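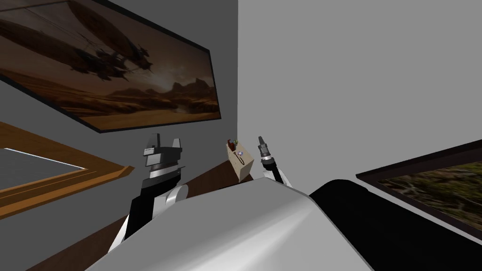 My grandmother kept the ferry timetable for Ploltadow in her apron pocket, although the ferry had stopped running in 2011 and the town had been more or less empty since the November before that. She liked to read it over breakfast, moving her lips a little, the way other people's grandmothers read the psalms. When I was small I was sure that Ploltadow must be somewhere very far off and very dry, and I pictured it like that painting of the dark airship over the desert, with flat sand running out to jagged hills and amber light along the horizon – a place you could only reach by being lowered on a rope. It was across the bay. On a clear morning you could see the chimney of the cannery from our back steps.

She had worked in that cannery for 9 summers, and she had opinions about it that she shared freely with whoever was peeling potatoes. The foreman had been a fool, the soup had been good, and the women from Urholm sang flat but loud, so you forgave them. She told me the fare had once been 64 cents, return, and that if you brought the ferryman a jar of something he would look out at the water while you climbed aboard and forget to hold out his hand.

The spring I turned twelve she decided that we would go. She put on her good coat and her terrible shoes, packed bread and cold chicken and the timetable, and walked me down to the landing at Prolesari, where the boards had gone soft and the gulls had taken over the ticket window. We sat on the bench. She looked at the timetable, and then at the water, and then she gave me the drumstick.

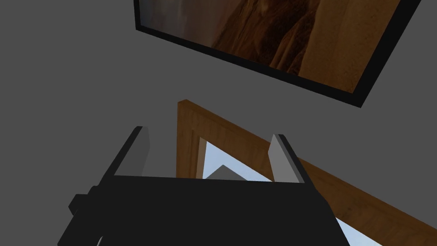

The ten-fifteen was always late, a woman told us from the far end of the bench, where she had been so quiet over her knitting that I had taken her for a heap of coats. It was the tide, she said, and in all her years of waiting she had never known it to come before half past.

My grandmother thanked her and moved our bag over to make room. They talked until the chicken was gone, about the soup mostly, and about a dance at the Urholm hall when the lamps went out and everyone kept on dancing, and I lay down with my head on the good coat and listened to the water knocking under the boards. I must have slept. When I woke up my grandmother was folding the timetable along its old creases, and she said, quite cheerfully, that we would try the four o'clock.

Filed under: Short Stories, Sea & Shore

More stories
The Lamplighter of Urholm
Two Aunts and a Piano
What the Kanagaratnam Bakery Sold on Sundays
3000 Buttons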